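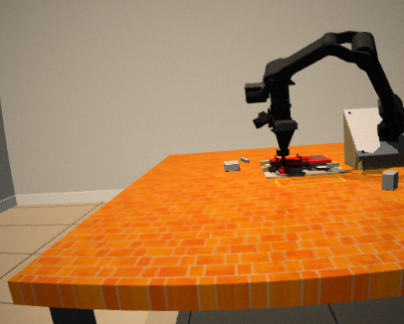

Simulated assembly cell: arm and gripper over the board, with a long red part in place.

Home News Standards Contact
2 min read

Imel publishes practice guide for simulated assembly trials

SERNTHORPE, Thursday – Imel has released a practice guide for robot assembly trials run in simulation. Under the guide, labs must report at least 1000 runs per task, log gripper force limits and state any change to lighting or surface texture between runs. It contains 19 clauses.

"A result without its scene settings can't be checked by another centre," said Angeliki Bakalis, standards lead at Imel.

Comments close in January.

Last updated: Thursday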